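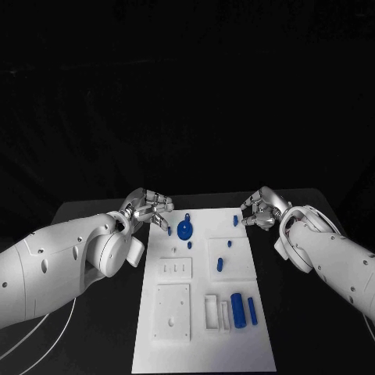
Home | Stories | Archive | About

2 min read

Pegs

Gualtiero Bellini left me the cell in April with a key, a grease gun and a note that said "left wrist sulks." That was the whole handover!

So I learned it by ear. Every shift I'd sit on my stool at Rutside and listen to those two white arms warm up, and the left one would go tick, tick, like my aunt's oven. I retorqued the wrist screws (all 24, in the order he'd penciled on the cabinet door), wiped down the finger joints, and put the board back on its marks. Then I ran the blue pegs again. Tick.

"Did you talk to it?" he asked when I finally called him.

"I'm not talking to it, Gualtiero."

"Okay. Then check the cable clamp by the base."

I lay on the floor with a flashlight in my teeth and there it was, a clamp half a turn loose, tapping the bracket. Nearly an hour down there for half a turn! I tightened it, crawled out, and hit start.

It was quiet enough to hear the vending machine down the hall.

"Good girl," I told the left arm, and went to get a soda.

Recent stories
The Ferry to Clirico
Rellik Backward
What Ríos Kept
Room 42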